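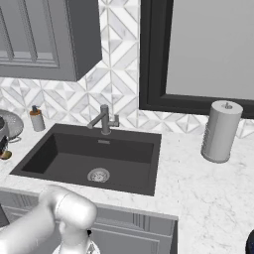 Grouting a geometric marble backsplash: seal first or grout first?

Posted January 12, 2022 in Tile and Stone

Houda Shawky

Hi all! I'm finally doing the backsplash I've wanted since we moved in. It's white and pale gray marble mosaic, the kind with diamonds and triangles and chevrons all fitted together on mesh sheets. The sheets are up (54 of them, and my knees and I are no longer speaking) and I love it so much already.

Now I'm stuck on the next part. The guy at the tile store told me to seal the marble before I grout. My brother-in-law, who has tiled three bathrooms, says you grout first and seal everything at the end. The bucket of Fasora grout I bought only says "follow stone manufacturer's recommendations," and the stone came in a plain box with no recommendations on it at all.

A few details in case they matter. The marble is polished. The joints are narrow, 1/16 inch pretty much everywhere. I bought unsanded grout in a warm beige-gray, because bright white looked too stark next to the veining. The wall runs behind the sink and along to the window, so it's going to get splashed. I have three leftover sheets I can practice on.

Also, what do I do where the tile meets the counter? Grout or caulk? I've read both.

Thank you!! I'll post pictures when it's finished.

tilebird

Oh I'm jealous, I adore that pattern! You're going to be so happy with beige-gray. It lets you see the shapes without every line shouting at you.

Seal before AND after. The store guy is right and your brother-in-law is half right. His bathrooms were probably ceramic, and glazed ceramic doesn't drink anything in. Marble does, even polished, and the cut edges of all those little pieces are the thirstiest part. If pigment gets into them you get a shadow around each piece that looks like a dirty picture frame, and it's miserable to get out.

What I do:

Let the thinset cure fully. The bag will say how long. I give it an extra day in winter.

Dig out any thinset that squeezed up into the joints. A toothpick or a plastic scraper is good for this. Keep metal blades away from polished marble, please!

Wipe the whole wall with a damp sponge and let it dry overnight.

Put on a thin coat of penetrating sealer with a soft cloth. You want it on the faces of the stone and as little as possible pooling down in the joints, so don't flood it. Buff off whatever is left on the surface within the time on the label, or it dries hazy.

Next day, grout. Mix small batches. With this many joints you'll be slower than you expect, and a big bucket will go stiff on you halfway down the wall. Push the float diagonally across the lines. The trouble with your pattern is that the lines go every direction, so "diagonally" is a bit of a guess. Just keep changing your angle and go back over any corners where three or four points meet. Those are where the pinholes hide.

Sponge wrung out nearly dry. Rinse it constantly. Change the water more than you think is reasonable.

Then when the grout has cured, seal it all again.

And do a practice sheet! Screw it to a scrap of board, seal half of it, leave the other half bare, grout the lot. You'll see the difference for yourself, and you can show your brother-in-law. I used Nultix sealer on mine and liked it, but any penetrating one made for natural stone should do. Try it on the sample too, in case it darkens the stone.

mudroom_pete

Just grout it. I didn't seal mine and its fine. Four years.

Mine is travertine though.

Corrie in the Valley

I agree with tilebird on the sealing, so I'll take the counter question.

Caulk, definitely! Anywhere the tile changes plane or meets a different material should be flexible, which for you means the counter, the window trim, and any inside corner. The counter and wall move a little with the seasons, and grout there will crack by spring. Leave that gap clean when you grout. I run painter's tape along the counter and scrape the bottom joint out while the grout is still soft.

Look for a 100 percent silicone that's labeled safe for natural stone. Some of the ordinary ones can bleed oil into marble and leave a dark line along the bottom row. A lot of grout companies sell a color-matched caulk, so take your grout color name with you. Get the bead on, smooth it once with a damp finger, pull the tape right away, and then leave it alone (the hardest part for me).

One thing about living with it once it's up: no vinegar and no lemon cleaners, ever. Acid etches polished marble and sealer won't stop it. A drop of plain dish soap in warm water is all mine gets. Tomato sauce and red wine come off fine if you wipe them up soon. For the stretch behind the sink, flick some water on it every so often, and if the stone goes dark where the drops land, it's ready for another coat of sealer.

Have fun with it, grouting day is when it finally looks like a wall! Can't wait to see yours.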